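Setting tips for the Skinenow table-clearing kit
26 Feb 2023

Rehearse each layout in the simulator first. Park the open gripper 15 mm short of the rim and save that pose. 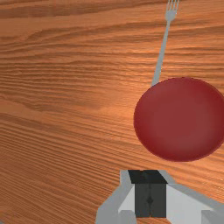

Gripper open, short of the plate, fork beyond.

Set the approach height next. Start at 300 mm and step down — never in one move.

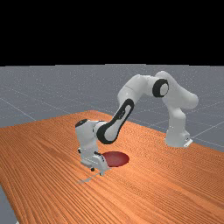
Keep descent speed at 3 on the dial until the fingers clear the rim on every pass. Forks need their own saved pose.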